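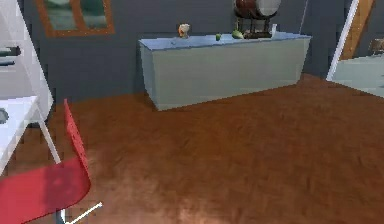 2018-06-10

Quick one before I lose the thread. Spent all morning arguing with Si-eun Cha about episode rules for the sim house and we finally have something written down. Putting it here so I stop digging thru email.

Rule one. Log the seed. Every run, even the throwaway ones. In January I had 47 good runs in Bumlow and could replay none of them. Never again.

Rule two. Small stuff on a surface gets a fixed name before anyone writes an instruction. Not "the fruit". If there are two green things on one cabinet, "the green one" is a bad instruction and the run doesn't count. Say round, say long, say left of the drum. Geum-ok Son wanted this stricter — full object IDs in the text — but then no person would ever talk like that, so no.

Rule three, start pose. Write down what the robot faces at step zero. Chairs too, if they're close. I keep seeing paths planned like the floor is all open and then a chair leg.

Rule four is the one we fought over. Cap is 800 steps. A run that gets there at 806 is a fail. Yes, still a fail. Koo had one exactly like that and is not happy with me.

Doltik's old checklist had 85 items and I don't think anyone read past the first page. So four rules. Maybe five, Si-eun wants somthing about doorways and which room counts as "in". Will add when we agree.

Usau build is still broken btw.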